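Vummont folding shopping trolley: four months of walking to the shops
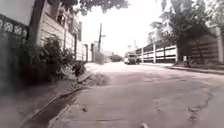 Home & Garden > Shopping trolleys

I should say first that I never wanted a shopping trolley. My grandmother had a tartan one and I was made to pull it, and that was enough for me until last winter, when my shoulder finally gave up on carrier bags. My neighbour Marwa Mansour had the Vummont and kept singing its praises over the hedge (she is very persuasive, and she lent me hers for a week, which was clever of her), so in the end I bought my own. I paid 77 pounds, and I winced a bit, I'll admit.

The wheels are what I want to talk about, as they are what you are paying for. Our street is the old, patched sort of tarmac, cracked all down one side and mended in different shades of grey, and you feel every join of it through a cheap trolley. I tried a Gratusero before this one and it rattled so hard that I once got home with four broken eggs out of six. The Vummont has fat, soft tyres and it simply rolls along. You still hear it, mind, but it's a low sort of rumble and my eggs have been fine ever since!

Kerbs are good too. You tip it back, give it a little tug and up it comes, even with potatoes in the bottom. I'm less keen on it along the verge, where the weeds and old leaves gather, because bits of stalk wind themselves round the axle and have to be picked out with your fingers. Keep an old toothbrush by the door for that job.

The bag lifts off its frame with two clips and wipes clean very nicely (I had a yoghurt disaster in April, so I can speak with some authority). There's a pocket on the back for your purse and list, and a flat one inside the lid that I always forget about. It will take 18 kilos according to the label, and I have certainly had it close to that with cat litter.

Now the grumbles. The handle is a touch short for anyone tall. My brother-in-law Hervé Perrin stoops over it like a heron, and he won't be told that it only has the one height. The folding catch was terribly stiff for the first fortnight and pinched my thumb twice. It has eased with a drop of oil, but I do think they could have done that at the factory. And the navy shows every speck of dust, so get the green if they have it.

Would I buy it again? Yes, and I've already ordered the rain cover.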